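11 July 2021

Cable sort, drawer three leftovers. Started from the Skendari box, which had turned into one big knot since the Jula bench got packed up. Plan was to split by connector first and length second, then coil what's worth keeping. Bin label for the keepers is 735. Dead ones go in the Broletti crate for scrap.

Gathering the ends in one hand and pulling the long strands away with the other works better than picking at the middle. Black plugs and white tips were all mixed together, thin leads mostly. 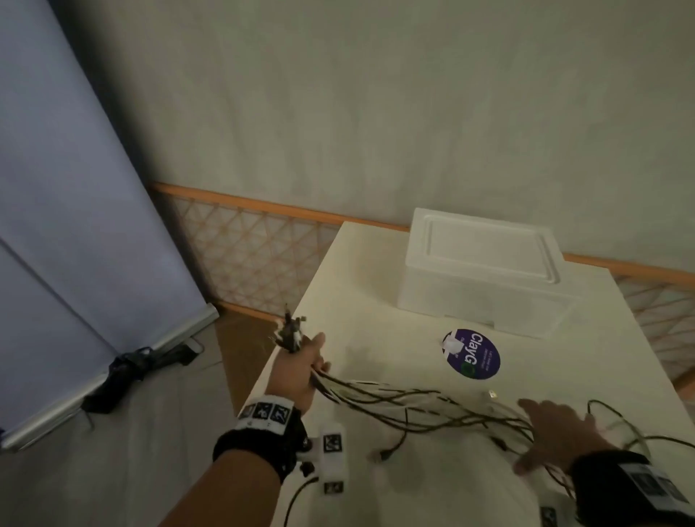
Uddin says not to bother with connector type at all, just test everything and throw out what fails, then sort the survivors. Fair point, but the tester is on loan until later in July, so sorting goes first.

Coiling next. Wound white, black and striped cords into one bundle for now and left a black plug standing out of the top so there's an end to find. Some of the small metal connectors still hang loose at the bottom - need ties. We have 11 short ones left, order more. 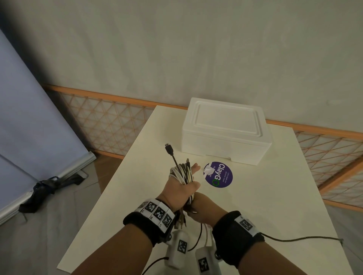

Someone at the next bench asked whether mixed bundles ever get separated again, and would I please at least keep the striped ones apart. Will do that on the next pass.

Still to do: ties, label 735, wipe the table, check for stray plugs.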